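제목: 다큐 자막이 뒤로 갈수록 빨리 나옴 (Aduter, 한국어/영어 둘 다)
등록일: 2020년 5월 31일
작성자: Jhair Betancur
분류: 자막 / 싱크
상태: 해결됨 (한 가지는 보류)

안녕하세요, 또 저예요. 지난번 글꼴 문제 때 도와주신 분들 감사했고요, 이번에는 좀 큰 걸 들고 왔습니다ㅠㅠ

작업 중인 건 <Hulau>라는 장편 다큐예요. 소금 장사로 컸다가 항구가 막히면서 주저앉은 도시 이야기인데, 러닝타임은 68분이고 자막은 한국어랑 영어를 합쳐서 3,127줄입니다. 내레이션이 거의 쉬지를 않아요. 감독님이 옛날 편지 낭독을 너무 좋아하셔서 편지가 끝나면 신문 기사, 신문 기사가 끝나면 또 편지... 이런 구성이라 자막이 조금만 어긋나도 바로 티가 납니다. 8월에 Mirzaei 상영관에서 첫 상영이 잡혀 있고, 거기로 보내기 전에 전체를 한 번 틀어 봤다가 발견했어요.

증상부터 적을게요. 처음에는 멀쩡합니다. 오프닝 크레딧, 바다 풍경, 첫 번째 편지까지 딱딱 맞아요. 그런데 12분쯤 되면 자막이 말보다 살짝 먼저 나오기 시작해요, 라고 썼다가 고칩니다. 정확히 12분 지점을 다시 봤고, 거기서 0.7초 빨랐어요. 그냥 보면 성격 급한 자막이구나 하고 넘어갈 정도예요. 문제는 그 다음인데, 17분을 넘기면 갑자기 확 빨라집니다. 그리고 마지막 장면에서는 6초 먼저 떠요! 은행이 문을 닫는 대목에서 내레이터는 아직 날씨 얘기를 하고 있는데 자막은 벌써 은행이 망했다고 알려 주는 거죠. 결말을 자막이 다 말해 버려요.

지금까지 해 본 것들:

Aduter 재시작. 변화 없음.

프로젝트 캐시 비우고 다시 열기. 변화 없음. (캐시 비우는 데만 한참 걸려서 그 사이에 점심 먹고 왔어요.)

다른 컴퓨터에서 재생. 똑같이 빨라요. 그래서 그래픽 카드 탓은 아닌 것 같고요.

영어 자막만 켜기, 한국어 자막만 켜기. 둘 다 똑같은 지점에서 똑같은 만큼 어긋납니다. 이게 좀 중요한 단서 같아서 따로 적어 둬요. 두 자막은 번역한 사람도 다르고 저장한 날도 다른데 똑같이 틀어진다는 건 자막 파일 하나가 망가진 건 아니라는 뜻 같거든요.

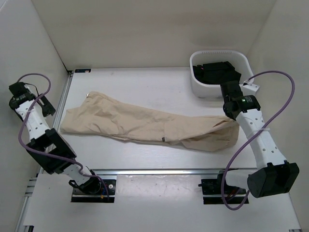
그 다음으로 해 본 게 전체 자막을 통째로 미는 거였어요. 마지막 장면에 맞춰서 전부 6초씩 늦췄더니 당연히 앞부분이 엉망이 됐습니다. 이번엔 첫 번째 편지를 다 읽고 한참 있다가 자막이 나와요. 되돌리기 했고요, 혹시 몰라서 원본은 따로 복사해 뒀어요. (예전에 되돌리기만 믿다가 하루치 날린 적이 있어서 이제는 무조건 복사부터 합니다.)

그래서 중간중간 끊어서 미는 방법도 생각해 봤는데, 한 구간을 맞추면 그 구간 안에서도 뒤로 갈수록 또 조금씩 빨라지더라고요. 앞쪽도 그렇고 뒤쪽도 그래요. 이렇게 손으로 맞추다가는 8월까지 자막만 만지고 있을 것 같아서 중간에 그만뒀어요.

소리도 의심해 봤어요. 내레이션 트랙이 화면이랑 어긋난 건가 싶어서 인터뷰 부분의 입 모양을 봤는데 입이랑 소리는 완벽하게 맞아요. 그러니까 영상이랑 음성은 사이가 좋고, 자막만 혼자 앞서 달리는 상황입니다.

파일 정보도 적어 둘게요. 자막 파일은 가편집 때 만든 걸 기준으로 계속 고쳐 온 거고, 영상은 색보정 끝나고 새로 받은 최종본이에요. 감독님 말씀으로는 편집은 하나도 안 바뀌었다고 합니다. 저도 그렇게 믿고 있었고요.

혹시 Aduter에서 긴 영상일 때 이런 일이 생기는 분 계신가요? 설정 어딘가에 제가 모르는 체크박스가 있는 거라면 제발 알려 주세요...
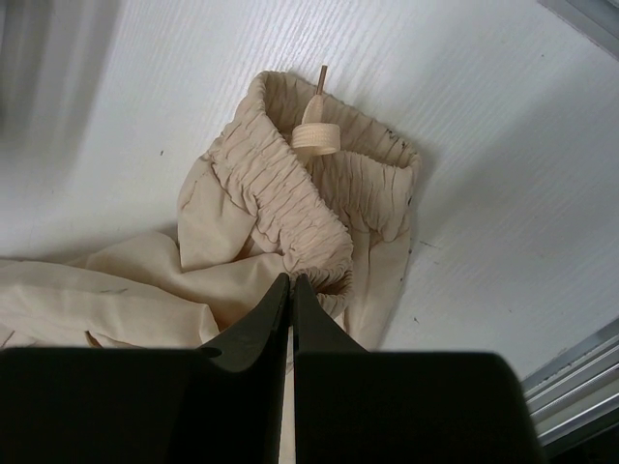

Levente Sárközi: 체크박스 문제는 아닐 것 같고 두 가지가 겹친 걸로 보여요. 조금씩 계속 빨라지는 건 프레임 레이트 차이일 때 딱 그렇게 나옵니다. 가편집본이 24고 최종본이 23.976이면 최종본이 아주 조금 느리게 흘러서 자막이 앞서가요. 러닝타임 68분이면 끝에서 4초쯤 벌어지고요. 그런데 6초라고 하셨으니 2초가 남죠. 그 2초는 17분 근처에서 한꺼번에 생겼을 거예요. 거기 화면이 늘어난 데가 없는지 가편집본이랑 나란히 놓고 보세요. 그리고 고치실 때 순서는 비율 변환 먼저, 밀기는 나중이요. 반대로 하면 민 시간까지 같이 늘어나서 헷갈려요.

다시 Jhair입니다. 와, 답글 읽고 바로 파일 속성부터 열어 봤는데 정말로 가편집본이 24, 최종본이 23.976이에요. 둘 다 제 폴더에 몇 주째 나란히 있었는데 그걸 한 번도 안 봤네요. 창피하지만 기록이니까 남겨 둡니다.

일단 비율 변환부터 했어요. Aduter에서는 자막 메뉴 안에 타임코드 변환이 있고, 원본 값이랑 대상 값을 따로 넣게 되어 있어요. 처음에 두 칸을 거꾸로 넣어서 더 빨라졌고요(네...), 바꿔 넣으니까 12분 지점이 딱 맞습니다. 17분 직전까지도 다 맞아요. 그 뒤로는 어디를 찍어 봐도 똑같이 2초 빨라요. 앞에서처럼 점점 벌어지지 않고 그냥 쭉 2초! 이 상태만 돼도 마음이 훨씬 편하더라고요.

이제 남은 2초를 찾을 차례인데, 이건 시간이 좀 걸렸어요. 두 영상을 위아래로 띄워 놓고 17분 근처를 한 컷씩 넘겼습니다. 거기가 옛날 부두 자료화면이 나오는 부분이거든요. 배가 들어오고, 사람들이 자루를 내리고, 마차가 지나가고. 가편집본에서는 마차가 화면 밖으로 나가기 직전에 다음 컷으로 넘어가는데, 최종본에서는 마차가 완전히 나가고 빈 길이 잠깐 남아 있어요. 딱 그만큼이 2초입니다.

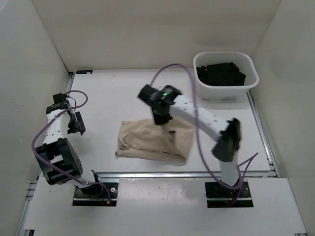

편집실에 전화해서 물어봤더니 자료화면을 Fokberg 쪽에서 새로 스캔한 걸로 갈아 끼웠대요. 예전 건 화질이 너무 안 좋아서 임시로 쓰던 거였고, 새 스캔은 끝부분이 더 길게 들어 있어서 컷을 살짝 늘렸다고 합니다. 그게 편집이 바뀐 게 아니냐고 했더니 교체지 편집은 아니라고... 무슨 말인지는 알겠는데 자막 하는 사람 입장에서는 한 프레임만 늘어나도 바뀐 거예요! 아무튼 늘어난 컷은 그대로 두기로 했고, 솔직히 빈 길이 남는 쪽이 더 좋긴 해요. 숨 돌릴 틈이 없는 영화라서요.

고친 방법은 이렇습니다. 마차 컷 다음에 시작하는 첫 자막을 고르고, 거기서부터 끝까지 선택해서 2초 늦췄어요. 한국어 트랙에 한 번, 영어 트랙에 한 번. 주의할 게 하나 있는데, 영어 쪽은 자막 하나가 마차 컷에 걸쳐 있어서 시작 시간은 그대로 두고 끝나는 시간만 손으로 늘려야 했어요. 그걸 모르고 같이 밀었더니 내레이터가 말을 다 끝내고서야 자막이 떠서 한 번 더 되돌렸습니다.

그러고 나서 처음부터 끝까지 통으로 봤어요. 한국어로 한 번, 영어로 한 번. 은행 문 닫는 장면도 이제 제때 닫힙니다. 편지 낭독 구간은 읽는 분 호흡이 워낙 길어서 자막이 먼저 사라지는 데가 군데군데 있는데, 이건 싱크랑은 다른 문제라 제가 따로 손볼게요.

보류로 남긴 건 Mirzaei에 보낼 상영본이에요. 상영본은 24로 변환해서 달라고 할 수도 있다는데 아직 답을 못 받았거든요. 만약 24로 나가면 지금 맞춘 걸 다시 반대로 변환해야 하는데, 그때 이미 밀어 둔 뒷부분까지 통째로 변환하면 되는 건지, 아니면 원본에서 새로 시작해야 하는지 그게 좀 헷갈려요. 제 생각에는 지금 자막이 지금 영상에 다 맞으니까 그냥 통째로 변환하면 될 것 같은데, 제 생각이 오늘 여러 번 틀려서요.

Levente Sárközi: 통째로 변환하시면 됩니다. 대신 상영본 파일을 받은 다음에 하세요. 24로 준다고 해 놓고 다르게 오는 일도 꽤 있어요. 받으면 속성 보고, 맨 앞이랑 맨 뒤 자막 하나씩만 먼저 맞춰 보시고요. 그리고 17분 컷도 꼭 다시 확인하세요. 상영본 뽑을 때 예전 자료화면이 도로 들어간 걸 본 적이 있어서요.

으, 마지막 줄 읽고 소름 돋았어요. 편집실에 예전 자료화면은 폴더에서 빼 달라고 방금 메일 보냈습니다. 자막 파일 이름에도 이제부터 프레임 레이트를 적어 두려고요. 상영본 받으면 이 글 밑에 이어서 적을게요. 싱크 건은 해결로 바꾸고, 변환 건만 보류로 열어 둡니다. Levente 님 정말 고맙습니다!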